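Drolasmont
Cable Handling / Grippers / Relent narrow finger gripper

Relent - narrow finger gripper for cable and connector work

Article number 439
In stock, usually leaves our warehouse in 4 working days
Sold by the set (one gripper body, one pair of fingers, wrist adapter, screws)

The Relent is a small two-finger gripper for arms that must reach between other cables. We started to sell it after many customers asked us for something narrower than the general grippers in our catalog. It is made for picking a cable near its end, carrying it to a rack or panel, and holding it there while the plug goes in.

The body is slim and the fingers become thinner toward the tip. You can exchange the fingers without taking the gripper off the arm. Please use only the screws from the bag, the longer ones touch the inner guide and the fingers will not close fully.

How it compares with the other two we sell

Before we put a gripper in the shop, we try it on the same task as the ones we already have. The task is routing patch cables in a rack with rod holders on one side. The test is prepared by Vratislav Hubáček, who also answers the technical mail. First he runs everything in simulation with two arms, and later on the bench.

Jurčo, wide finger. It holds the cable very firmly and it forgives a bad approach angle. But it needs space. Between two neighboring plugs it often touched the one we did not want to move. Good for loose cables on a table, less good for a full panel.

Drendeo, soft pad. Very gentle with thin jackets. The pad bends when the plug meets resistance, so the last part of the insertion was the weak place. We recommend it for sorting and for laying cables into channels.

Relent, narrow finger. It had the best access of the three. It fits between the rods and it can take the cable close to the plug. The weak side is that the contact surface is small, so a round cable can turn between the fingers if you pull it sideways. Reduce the speed when the cable makes a big loop and pulls back.

If your work is mostly in dense racks, we would choose the Relent. If you have mixed work, many customers take the Relent for one arm and the Jurčo for the other one.

Notes for setup

Teach the grasp point first with the cable lying free, and only after that near the rack.

Check the approach from the side where the rods stick out. The wrist is wider than the fingers and it is the wrist that usually collides, especially if a camera is mounted on it.

When two arms share one table, give the second arm a waiting position outside the area where the cable loop can move. In our test program this is position 5.

The simulation model includes the gripper body, both fingers and the adapter. The cable stiffness in the model is only an approximation - please measure your own cable and change the value. The default is for a standard patch cable and it is too soft for thick jackets.

Download: simulation model and test program, package 3562

Questions from customers

Can I use it with an older wrist adapter?
Yes, if the adapter has the small centering ring. Without the ring the gripper sits a little to one side and you must calibrate again.

Do you sell the fingers separately?
Yes, always as a pair. Write the article number of your gripper in the order note.

Can I try it before I buy?
We lend a set for more than a week if you pay the shipping. Sets that come back on Thursday or later are checked on the next Monday.
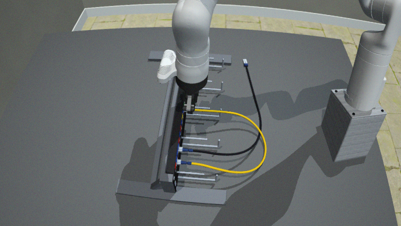

Cable routing test in simulation, two arms, with the yellow cable at the gripper fingertip.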